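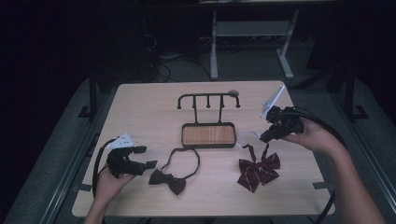
Puspita Entili gave up on drawers years ago, and says a bow tie kept in one comes out looking like something the cat slept on. Hang it by the band, she told me, and let the bow alone.

I'm a full convert! I own 15 ties, most of them bows, and until June they lived in a shoebox under the bed. Getting dressed for a Sunday wedding meant tipping the lot onto the quilt and hunting for the one with both ends of its strap.

E-mail this article

Now I have a valet stand – a tray below for cufflinks and keys, a bar above with pegs – and I can't believe how much I enjoy it. A plain black pre-tied bow is the easy one to start with. Open the neck strap into a wide loop, slip it over a peg, and let the bow face front.
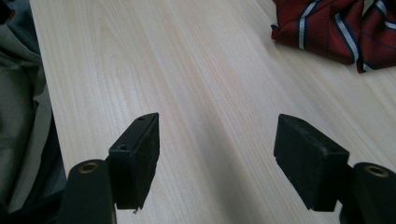 Clear a bit of table before you begin, and lay the ties out flat. Smooth each band with your thumb and close any clip so it won't snag its neighbor. Hafiz Osman, whose shop Gamora sells formalwear on Ismail Street, does this every evening with 20 of them (he's quick, I've watched him) and sorts dark to light as he goes.
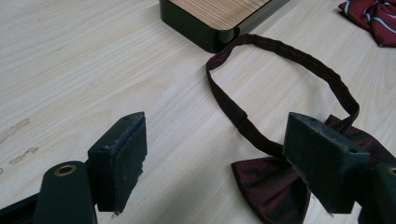

Patterned ones are where it gets fun. Stripes next to a solid look wonderful on the bar, and you'll reach for them more often. I wore my striped one to the grocery store last week – no occasion at all – and got two compliments by the bread.

Print this page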